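News from the Koltwood Repair Evening

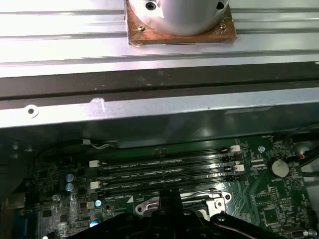 Brushed metal, a copper-colored plate and a screw or two.

Well, what a lovely turnout we had on Thursday! I had set out 12 chairs, thinking that would be plenty for a cold January night, and by seven o'clock people were sitting on the window ledges and sharing the piano bench (sorry, piano). Over 36 of you came through the door before we packed up, and it was a real pleasure to see so many new faces in with the regulars.

The lamp table was the busiest, as it usually is at this time of year. Gönül Değirmenci spent most of the evening there with her reading glasses pushed up on her head, showing people how to put a new cord on an old lamp and how to tie the little knot inside the base that keeps it from pulling loose. She has promised to do it again next month, and I have promised to bring more cord, as we ran out before eight.

Over by the kitchen, Volkan Keskin had the sewing machines. He brought his grandmother's old one along to show us, still in its case, and I'm afraid a few of us stood around admiring it when we should have been washing cups! Two coats went home with new zippers, and a very patient young man learned to darn his own socks and then darned his sister's as well.

The soup was from Akgül again, lentil with lemon, and they wouldn't take a penny more than $18 for the whole pot. Please do stop in and have lunch there if you're passing. It's the least we can do, and the bread is wonderful.

A few bits of housekeeping while I have you. The donation jar came to $100 even, which will pay for the hall through the spring with a little left over for thread and fuses. Somebody left a green scarf and one glove (left hand) on the coat rack, and they are in the drawer under the coffee urn. If you borrowed the small screwdrivers with the yellow handles, please bring them back when you can, as they belong to my brother and he has started asking.

Next month we'd like to have a table for bicycles, if we can find someone to run it. You don't need to be an expert, just comfortable with a flat tire and a slipping chain. Catch me at the door or leave a note in the box by the stairs. Doors open at 6:30, and the soup is usually ready by seven.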